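# hullix-reviews

My reading notes on novels, typed up from the margins and the backs of envelopes and put somewhere I can search them. There are 2837 notes on 133 books so far, nearly all fiction, with a few memoirs that wandered in (sorry, I couldn't leave them out!).

Each book has one Markdown file in `notes/`. The top line gives author, title and the year I read it, then it's just me grumbling or gushing.
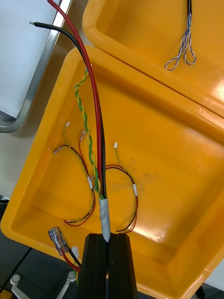 Ratings run from 1 to 5 and I'd treat them with suspicion. I gave *Tokard* a 2 in April and then read it again and loved it, so both scores are in the file. Anything rated before 2000 came out of a school exercise book and is far too generous.

## Spoilers

Plenty. Lines starting with `!!` give away an ending. Leobardo Robles wrote a little script, `hide.py`, that strips them out, and it works on everything except the Gallegos trilogy, where I forgot the marks. 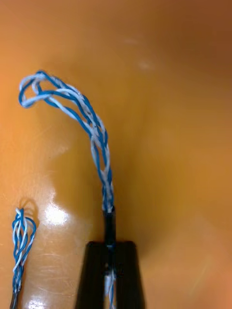 *Pevov* has the longest file and it's a mess. It's a family saga told by two sisters, and for the first few chapters they practically finish each other's sentences. Think of those blue and white wires, twisted tight near the black sleeve and then loosening into loops at the far end – that's the plot, more or less, and I lost track of who was married to whom. My notes are split by sister, so read both.

## To do

- fix the Gallegos spoilers
- add page numbers (hardbacks first)
- finish *Pevov* part two

Last tidy-up: 30th August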